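Back at the chess board, thirty years on

January 17, 2022

I've started playing chess again and I am completely hooked. I learnt as a child, gave it up at 9 when swimming took over, and hardly gave it a thought until last May, when my friend Naa Adjei brought a roll-up board on our weekend in Feltham and beat me in what felt like four minutes. Then she did it again. I was so cross, and so happy!

What I'd forgotten is how much fun it is to be bad at something when you can feel yourself getting a tiny bit less bad. I play most evenings now, usually after the washing up, and I keep a notebook (green, already falling apart) where I write down the move that lost me the game. There are 175 entries in it. A shocking number of them say "didn't look at the bishop".

The big change for me has been pawns. As a child I thought of them as the boring ones you shoved out of the way so the queen could come out and cause trouble. Naa plays the other way round. She nudges one forward, then another, and suddenly I've got no room to breathe and my knights are sitting at the back like people waiting for a bus.

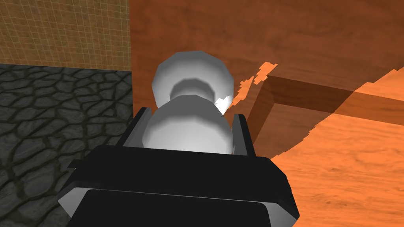 So I've been making myself play slowly. Before I push a pawn I ask what square I'm giving up, as the thing can't ever go back. It sounds obvious written down, but it has changed how I see the whole board – I've begun to notice holes, and little chains, and the lonely one stuck out on the side with no friends to guard it. Last week I got one all the way to the far end and turned it into a queen, and I shouted so loudly that Lu came in from the garden to see what was wrong.

Endgames are my favourite bit now, which I'd never have guessed. I used to think the game was over once most of the pieces had gone. With a king and a pawn each there's still so much going on! I've been working through 30 positions from a second-hand book, 2 a night, and I set them up on the real board even though a screen would be quicker. I like moving things with my hands.

I still haven't beaten Naa. I came close over Christmas, a whole pawn up, and then I didn't look at the bishop. She's coming over again next month and I've promised soup and a rematch, probably in that order. If anyone has a good answer to the English Opening that I can learn by then, please leave it in the comments.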